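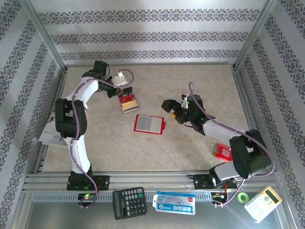 Ratberg Desk Supplies – Small Items Gallery

Gallery updated Feb 7, 2026
Compiled by Atieno Kimaro. Text checked by Mwajuma Langat.

This page covers the small stationery group from the Ratberg stock list. Items in the group share one drawer size and one label format. The surface is a beige marble pattern, chosen for the whole series, and the backing is white wallpaper with gray-purple damask bands. Catalog numbers run from 198. Click an entry for the storage note.

Clear box
Small, plastic, transparent. Contents are red, yellow and white. Filed under mixed small items until the contents are listed separately.

Red case
Red outer edge, two pale gray panels, stands open and flat. Entered as "case, folding" – the list has no separate line for compacts and card cases.

Red-and-white box
Stored flat. Boxes in this group go on the lower shelf with the label facing out.

White booklet
Faint print and one image on the cover. Paper goods are kept in sleeves, upright, away from the window side of the cabinet.

Calculators, 2
One black with gray buttons, one yellow and white. Both are listed under 617. Remove batteries before long storage and tape them to the inside of the drawer label.

Card in sleeve
White and blue, blue text, plastic sleeve. Leave the card in the sleeve when it is moved between drawers.

Green tape
Small roll. Tape is stored on its side, never under other stock, as the edge picks up dust and the first turn has to be cut off.

Storage notes
Drawers are the Nokness shallow type, 200 mm deep front to back. Dividers are cut from card and replaced when the corners soften. The Triris label sheets fit the drawer fronts without trimming; the older Ojo sheets need a strip taken off the long side.

Corrections to catalog numbers go to Mwajuma Langat. Requests for a larger copy of any picture go to Atieno Kimaro, with the item name in the subject line.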